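Pre-run software check, bimanual cell, bag packing task
2026-09-21, filled in by Ludmila Matoušek. Build: Brollach planner 188, Prurkeo control stack.

## A. Control

- [x] Joint limits loaded from file, not defaults. OK both arms.
- [x] Control loop at 1000 Hz, no overruns in log. Clean after restart. Before restart had 11, all left arm. Ticket open.
- [x] E-stop drops torque command in software AND hardware. Tested twice.
- [ ] Hand force cap. Right hand cap still read from the old config. Changed by hand for today, needs to go in the repo. **Not a pass.**

## B. Perception

- [x] Extrinsics date matches last calibration
- [x] Bag opening mask stable with flap up. Flickers with black on black, fabric vs. fingers. Usable.
- [ ] Paper edge detection. Top sheet fine, lower sheets get merged into one blob when the stack fans. Pumphrey filter helps a bit, turn it on befor the run.
- [x] Clutter ignored (bottle, tissues, marker). Marker was picked up as a target once, threshold raised.

## C. Planning

- [x] Left hand holds flap, right hand inserts. Roles locked in task file, no swapping mid-plan.
- [x] Arm to arm clearance check on. Don't disable to save time!! Planner takes 119 ms with it on, fine.
- [ ] Cables in the collision model. Left arm only so far. Right one is missing, thin wires under the forearm, see photo.
- [x] Person in the area = reduced speed. Zone flag confirmed on screen. 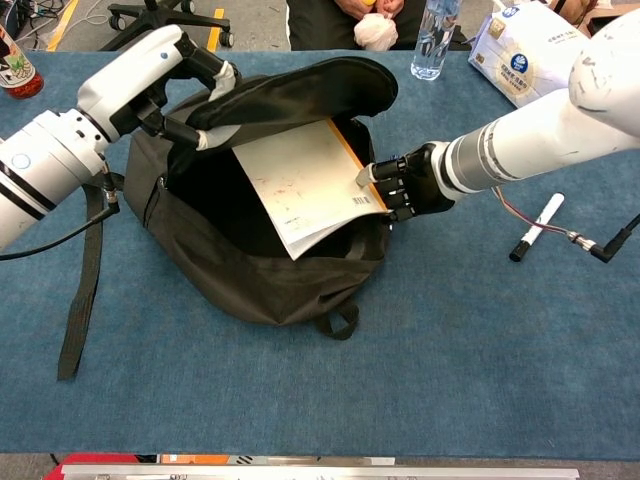 ## D. Tooling and logs

- [x] Recorder running, disk has room
- [x] Clanov viewer replays yesterday's log w/o errors
- [ ] Config hash written to log header. Blank agian. Same bug as last time, fix promised for November, would like it sooner.

Signed off for reduced speed only. Recheck A4 and C3 before full speed. LM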